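Progress report to Grundimau
Project: Working rules for hand-held gripper recording (Lernent)
Prepared by Raluca Dinu
Period covered: second reporting period, closing in December

1. Where we are

The draft rules for recording with hand-held grippers are written and in use at the Lernent room. They replace the one-page note we submitted with the application. Of the work items in the plan, the recording rules and the review procedure are done. The rules on people in view are drafted and waiting for comments from Grecu. The training sheet for new operators is late and is dealt with in section 5.

We collected 3,418 recordings in the period. After review, 2,566 were accepted. The rest stay on the server, marked with the rule they failed, and are not passed on to Grallar.

2. What the rules now say

Start and end. A recording starts with the object at rest on the table and the fingers clear of it. It ends the same way. Operators had been pressing stop while still holding the object, and those recordings were hard to use.

Grip. The pads close on the object before it is lifted. If an operator has to use a bare hand to correct the object, the recording is stopped and marked. It is not trimmed afterward.

Two grippers on one object. Either both are held by one person or the two operators agree on a spoken count before moving. The second gripper must be in contact before the first one lifts. This rule was added in the middle of the period at the request of the reviewers.

Failed attempts. A drop or a slip is kept and labeled as a drop or a slip. Operators do not decide on their own to delete anything.

Faces. Faces are blurred before any recording leaves the room. Readable screens and papers within reach of the table are turned away or put in a drawer.

3. Review

Each recording is looked at once by a reviewer who did not make it. If the reviewer marks it as failed, a second person looks at it too. Disagreements go on a shared sheet, and I settle them at the end of the week. Most of the disagreements were over the word "contact," which the first draft did not define. The current draft says that both pads touch the object and stay touching until release.

We also ran a check on 800 accepted recordings, reading them again against the newer wording. The main finding was that the start and end rule was being followed well by the operators who had joined most recently and less well by the ones who had been here from the start. They had learned the old note by heart. I have gone through the changes with them one at a time.

4. Containers

Boxes with clip-on lids took more time than planned. Cups and blocks can be held almost anywhere, but a box with clips has places where a grip may pop the lid or slide off a smooth wall. The old note only said "hold firmly."

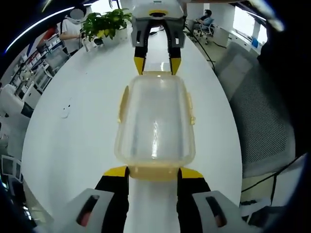
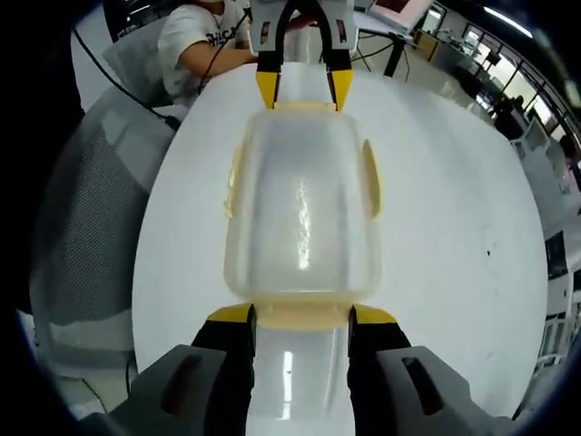
Long plastic container with side clips, two grippers

The container rule went through 2 versions. The first asked operators to grip at the middle of the long sides, which brought the fingers up against the clips and led to a good many openings. The current version asks for the short ends, one gripper at each, with the fingers on the rim and clear of the yellow latches on the sides. The far gripper may wait open over its end while the near one closes, and the lift waits until both have hold. Reviewers have found this wording easier to apply, and it will go into the version sent to Grallar. We have not yet written anything for round containers or for lids that screw on.

5. Delays

The training sheet was due in this period. I held it back while the container rule was changing and did not want to print it twice. It will be one sheet, both sides, and new operators will read it before their first session.

Comments from Grecu on the people-in-view rules are also outstanding. Until they arrive we are working to the stricter reading, under which anyone who enters the room is told that recording is going on and can ask for it to stop.

6. Next period

Finish the training sheet. Close the people-in-view rules. Write the rule for round containers. Repeat the check of accepted recordings with a fresh set and different readers. No change to the budget is requested.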